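Desk mat

A desk mat (also desk pad, table mat, in older use a blotter) is a flat sheet laid over a desk or table to protect the top and give a softer surface to work on. Usually rectangular, usually one dark colour.

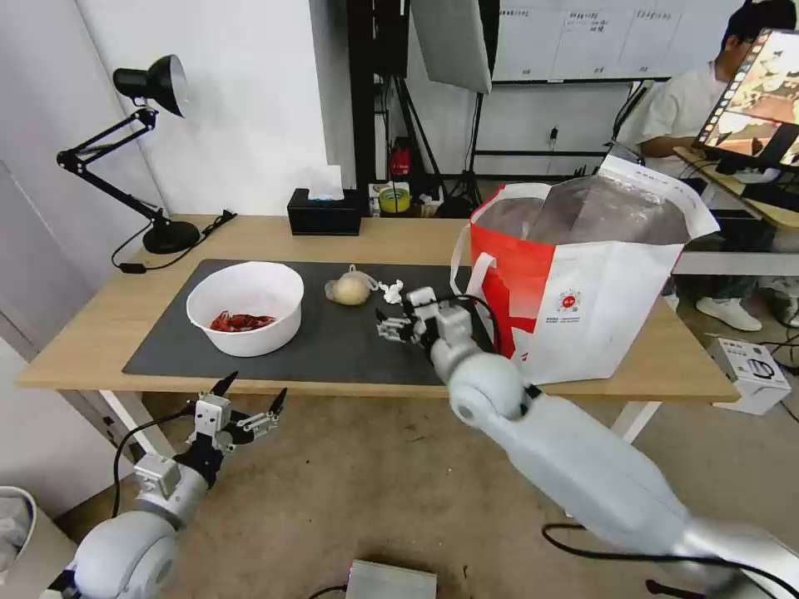 Sizes vary a lot. The small ones hold a keyboard and a mouse, the large ones run nearly the full width of the desk and leave a strip of bare wood at the back for a lamp or a box of tissues.

History

Came out of the blotting pad, a sheet of absorbent paper held in a leather or card frame. Once ballpoint pens took over there was little left to blot, but people kept the pad for the feel of it. The Dralbridge stationer Sallau listed a plain felt mat in its January catalogue the same year it dropped blotting paper, and sold 1,931 of them in the first twelve months against 388 of the leather kind. Later mats were made wider for computer use.

Materials

Felt – warm, quiet, holds on to crumbs. Leather and imitation leather – wipes clean, marks if hot cups are left on it. Rubber-backed cloth – stays put, can smell when new. Cork – light, chips at the corners. Clear plastic is also sold, mostly to go over a desk top the owner wants to see.

Dark grey and black are the commonest colours. Pale mats show ink and tea.

Use with food

Many desks double as a table, and mats get used for lunch, sorting shopping or small kitchen jobs such as picking over dried chillies or peeling. Halima Rweyemamu, in her booklet Eating Where You Work, advises a bowl for anything dry and flaky and a bag or plate under bread and vegtables. Chilli dust is the worst offender on felt. It stays in the fibres and ends up on hands, then eyes. Garba Okonkwo disagreed in a later edition and thought a separate tray was the only answer.

Cleaning

Shake outdoors, then wipe with a damp cloth. Rubber-backed cloth can go in a cool wash, flat to dry, never on a radiator as the backing curls. Grease comes off leather with a little soap if it is caught early. Felt should be brushed not rubbed.

A mat that has curled can be rolled the other way and left overnight. Dosen't always work on old ones.

See also

Blotting paper
Place mat
Mouse mat
Drawer liner

Page last edited Sep 13, 2021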